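**Before you sing at home: small tips for the voice**

Drink water 20 minutes before you start, in small sips. A glass of 200 ml is enough. Very cold water I do not recommend, my throat becomes tight from it.

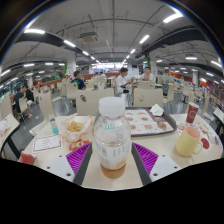
*A clear bottle with a white screw cap, only a little left at the base.*

For recording with the phone, hang 2 thick towels behind you. The room at 18 degrees is good for me also in June. If you sing from a Grurnel songbook, put it at the height of your eyes so the neck stays straight.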